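Trenura puts out a free checklist for hand-held grippers

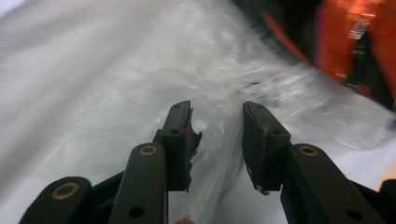

Gripper fingertips over a white plastic sheet or bag. Pad condition is item one on the new checklist.

GRURKDALE, Saturday, August 19, 2023 - I'm Solange Lopes, I run the handling desk at Trenura, and I get to share something I've been bugging my coworkers about since February: our good practice guide for hand-held gripper work is out, and it's free!

It's 6 pages long. Garba Idahosa and I wrote it after going back through 500 of our own session logs and finding that everybody had a different idea of what "ready to use" meant (me included, sorry Garba).

So now there's one page you go through before you pick anything up. Look at both fingertip pads, inside face and edges. If the lining is lifting or torn, write it down and swap the pad. Pick off lint and loose thread. Check the bushings on the arms, and see that the cable hangs clear of anything that moves. Then sign the sheet, with the time.

There's a longer section on plastic sheet and bags, which fold and slide and generally do what they like. We ask people to note what the material was every single time, even when it feels silly.

Kári Fogh at Kornidetti tried the draft with three crews. "My crews grumbled for a day and then started correcting my sheets," he told me. I loved that.

This isn't a certified standard and we don't call it one. It's our house rules, cleaned up, and you're welcome to change them to fit your shop.

Printed copies are at the Trenura front desk in Grurkdale. For questions or press requests, ask for Nosipho Moodley.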